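Pleltunley Simulation Bench: Set-up Guide
Section 5. Running the drawer-and-panel evaluation

Read this section before you quote any number from the bench. It covers one evaluation only, the one in which a two-armed robot works at a cabinet panel in a rendered kitchen. The method under test is the Georgiou policy, which is trained on simulated demonstrations with randomized colors and textures. The original report says that randomizing the surfaces makes the policy ignore color and attend to shape. We have not been able to confirm that, and the steps are written for people who would like to check it for themselves.

5.1 Before you start

1. Install the bench and the Stusard scene pack. The versions must match. A mismatched pack will load without an error and give you different surface textures.

2. Open the settings file and set the scene seed by hand. Do not leave it on "auto." With "auto," the bench quietly skips seeds where the robot starts in contact with the furniture, and those are the seeds where the policy tends to do badly.

3. Confirm that the demonstration set has 3,379 episodes. If your count is lower, the download stopped early. Delete the folder and fetch it again.

4. Turn on the head view and record it for every trial. You will need it in 5.3.

Note: The scene pack has a "realistic" color option. It was added by Jomar Soriano after the first release and was not used in the original report. Keep it off for the main run and on for the control run.

5.2 Main run

5. Load the policy and choose "panel, two arms" from the task menu.

6. Set the number of trials to 115. The default is 43, the number used in the report. Jianhua Zou ran the default size several times with different seeds and got success rates far enough apart to change the ranking of the methods. We don't consider the default large enough to compare anything.

7. Start the run and let it finish. If you stop partway, throw the partial results out. The trials are not shuffled, and the easier cabinet positions come first.

Caution: Do not change the contact settings between runs. Softer contact lets the fingers sink slightly into a handle and hold on. This raises the score and tells you nothing about the policy.

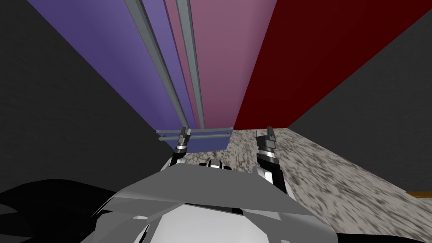 8. When the run ends, the bench writes a summary file. The "success" column is filled in by an automatic check that reads the joint position of the moving part. It does not care how the part got there. A forearm that bumps the cabinet and a clean two-finger pull are scored the same way.

9. Copy the summary file somewhere safe before going on. The next step overwrites it.

5.3 Checking the scores by eye

10. Open the review tool and step through the head-view recordings. For each trial marked as a success, enter one of three codes: G for moved by a gripper, B for moved by some other part of the robot, U for unclear.

11. Have a second person code the same trials without seeing your codes. In our office this was Jaruwan Ongart and Manee Mahawong, who disagreed mostly over short contacts at the start of a pull. Record the disagreements. Please don't settle them by talking it over and then report full agreement.

12. Use U freely. Large flat panels seen from close up can hide the contact point, and a finger near a bracket may or may not be touching it. If you find yourself guessing from what the arm did next, the answer is U.

Note: Depth readings can help with U trials, but they come from the same simulator that produced the contact. They are not an independent check.

5.4 Control run

13. Turn on the "realistic" color option and repeat steps 5 through 12 with the same seeds.

14. Compare the G rates from the two runs. If the policy really ignores color, they should be close. A gap in either direction counts against the claim, including one that favors the policy.

15. Run the shape control as well: plain colors, with the handle moved to the other end of the panel. The report leaves this one out. Wanpen Mahawong asked the authors for it in September, and we will add their numbers to this section if they send any.

5.5 What you may report

Report the automatic score and the G rate side by side, with the seeds, the trial count and the contact settings. Do not describe the result as "robust to appearance" on the main run alone. Do not carry it over to a physical kitchen either; nothing in this section tests one.

If your G rates differ from ours by more than 5 points, send the seed list and the recordings to the Cikine help desk. Summary files without recordings will be returned.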